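**Skalgate sorting arm, second look**

I wanted to like this one. Skalgate sells its arm as a helper for small shops: tip out a pile of mixed snacks and it fills your baskets by kind. I gave it 100 wrapped pieces in June and it put 16 of them where they belonged. Slippery film beats it every time, and it can't feel when a row is full.

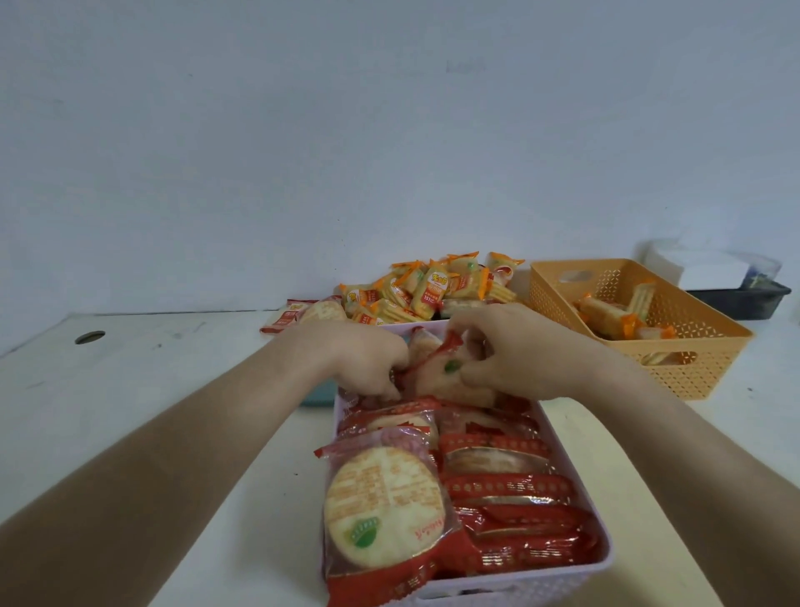 *Last changed: June, 4:15 p.m.*

Standing rice crackers upright in a basket takes fingers that can work in between the packets. Skalgate's grip has no answer to that, and the Drunomero add-on (another $279) only made it slower. Tanner Simard at the shop gave up on it after 3 tries.

Fine for boxes, maybe. For soft packets, keep your money and use your hands. I'll try the Myklebust next.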